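Turkside Grasping Project: Progress Report to the Jääskeläinen Fund
September 19, 2024

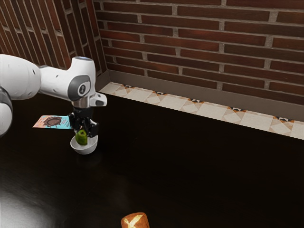

Kojo Osei

Work since the June report has gone into one question: can a grasping policy trained only in simulation put a small item into a bowl when other things are close to the fingers? The simulated kitchen is finished. It has a dark glossy tabletop, brick walls and a strip of patterned floor tile, and we kept the reflections on the table because the earlier matte version made the task too easy for the vision model.

The item set now mixes food and packaging. A typical layout has a small green object at the white bowl, a flat chocolate bar package in light blue against the gripper, and a scored bread roll well out in front as a distractor. Flat packages are still our hardest case. The contact model treats them as rigid cards, and the policy often closes on the package and the target together — we score those runs as failures even when the target ends up in the bowl.

We ran 493 episodes on the current layouts. Review of the logs is done for the first 50. Niilo Pitkänen is checking the rest by hand, as the automatic scoring from Sullow, our logging tool, marked several double grasps as clean ones. I would prefer not to report a success rate until he is through.

The plan had 3 milestones for this period. The scene and the item set are complete. The third, transfer to the real arm at the Kolargate lab, has slipped by two months. The wrist camera mount there had to be redrawn, and the new part has not been delivered.

Spending is within budget. We ask to move the unused travel money to compute, which would cover a second round of training with soft packaging in the contact model. Pitkänen has the cost sheet and can send it on request.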